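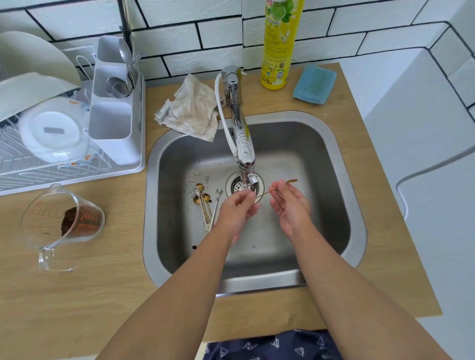 A long-handled spoon at the kitchen sink.

Articles > Product Practice > Research

Home Articles Reading List Talks Contact

Retiring a Feature: Notes from the Breltis Review

Pankaj Maurya
Feb 23, 2026

Product teams devote considerable attention to the introduction of features and comparatively little to their removal. The present article records the approach taken during a recent review of Breltis, a scheduling application for small clinics, in which 13 of the 47 items in the settings area were proposed for retirement.

The review began with usage records. These were useful but incomplete. A setting that is opened by very few accounts may still be essential to those accounts, and the records did not distinguish between a person who changed a setting deliberately and one who opened the page by mistake. For that reason, a short questionnaire was sent to account administrators, and 387 replies were received before the closing date in June.

The replies altered the original list. Two settings that appeared to be unused were in fact adjusted once, at the time of installation, and relied upon every day afterward. Both were retained and moved to the setup sequence. The remaining 11 were approved for removal.

Each retirement was then handled in the same order. Administrators of affected accounts received written notice — in the product and by email — stating what would be removed, when, and what would take its place. Where no replacement existed, the notice said so plainly. Earlier drafts had used phrases such as "streamlined experience," and several administrators who read them in interviews could not say whether anything was being taken away.

The naming of the menu itself caused the longest discussion. The design group favored "Preferences," the support group favored "Settings," and the existing help pages used both. "Settings" was adopted, chiefly on the grounds that callers already used the word. The help pages are still being corrected, and readers may encounter the older term in the section on calendar sharing.

One question remains open. Accounts created through Lurkolell, the reseller, carry their own default values, and the team has not yet determined whether those defaults should follow the new arrangement or be left as they are. A decision is expected after the next contract meeting, and this article will be amended at that time.

Related articles
Writing Interview Guides for Clinic Staff
The Waltach Onboarding Study, Part 2
Kushwaha: A Navigation Audit
Error Messages and the Support Desk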